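Subject: Re: [westside-crafts] hall booking and who's doing signage
From: Lilibeth Barredo
To: westside-crafts list

Sorry for slow reply, only just off work and typing on my phone on the bus so forgive the mess.

On the 8 Jan message below, see my bits after each quote.

> Can we please settle the hall for the December sale? Last year we
> left it till the final month and ended up in the small room with the
> pillar. I'd like the big room at Westside if it's free. Also is the
> table fee staying the same, and who is doing the signs? I still have
> the box of card from last time but the pens are all dead.
> Ortuño

Big room: yes, free. I rang this morning. They want 405 for the whole day, setup from 8 and out by 6 sharp, keys back in the slot. They will hold it for us till the end of the month without a deposit but after that it's half down. I said we'd take it. If anyone objects shout now, not in November.

Kitchen is extra. I said no to kitchen. We can bring flasks like we did in spring, and Mutum has the big urn if somebody can collect it. It does not fit in my car, I have tried.

> is the table fee staying the same

I'd say 15 for a full table, 8 for a half. If we fill the room that covers the hall and leaves a bit over for the flyers. Please no more sharing a half between three people, it was chaos and the lady with the candles got squashed into the doorway. Tables are theirs, the long folding ones, bring your own cloth. They do wobble so bring somthing flat to put under a leg.

Payment by check or cash to me before the day. Not on the day. I spent most of last time walking round with an envelope. 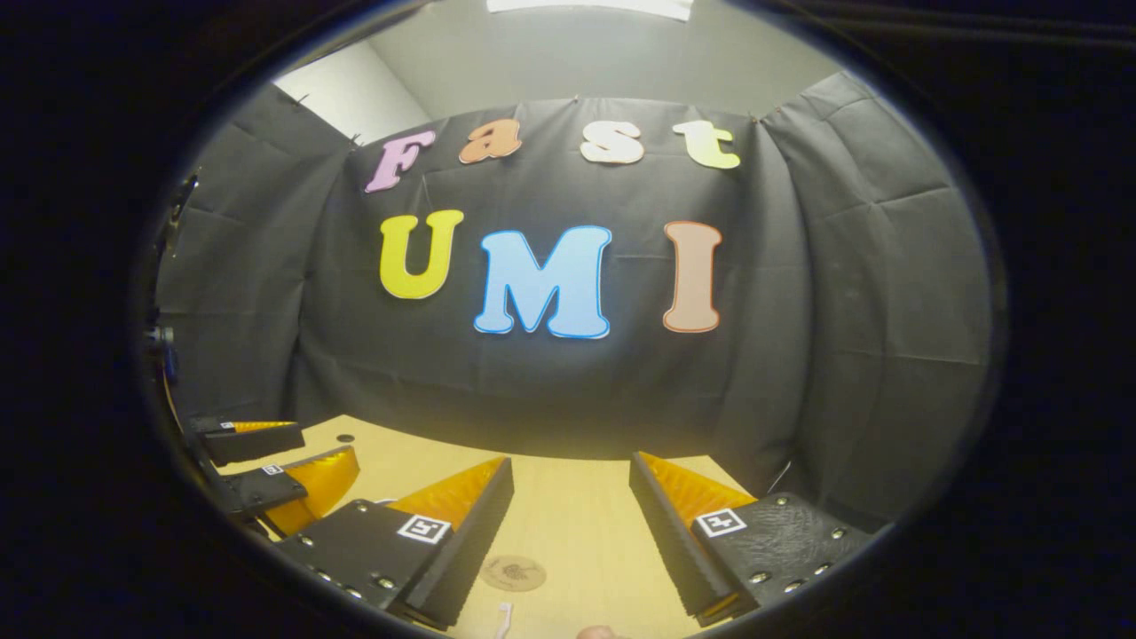
Parking. The lot behind is shared with the dentist and they did complain. Unload at the side door, then move your car to the street by the laundromat, free after 9. Sellers only through the side door please, customers at the front, otherwise we lose count of the raffle tickets again.

> who is doing the signs?

I can do the road ones, same wording as before with the new date stuck over. Need someone for the indoor stuff: table numbers, price list for the raffle, arrow to the restrooms. Big letters! My mother could not read a single one of those tiny curly ones. Use thick card, the thin stuff curls up when the heating comes on. Ortuño if you drop your box at mine I'll get pens.

Flyers: the print place quoted me for 108, odd number I know, it's how many they get out of their sheets. Enough for the library, school, both churches and a few each. If you want a stack tell me how many, otherwise I'll guess and you'll get what you get.

Insurance: same policy as last year, Skasta renewed it and has the papers. If you sell anything edible you need your own label with ingredients on it, handwritten is fine, and nuts go at the TOP of the label.

Two things still open. Music, yes or no? I vote no but will lose. And do we let the knitting people have the wall by the radiator every time or do we draw for spots. I'd rather draw, names in a hat, done at the next meeting so there's no muttering.

Reply to the list not just to me pls, my inbox is a disgrace. My stop now.

Lilibeth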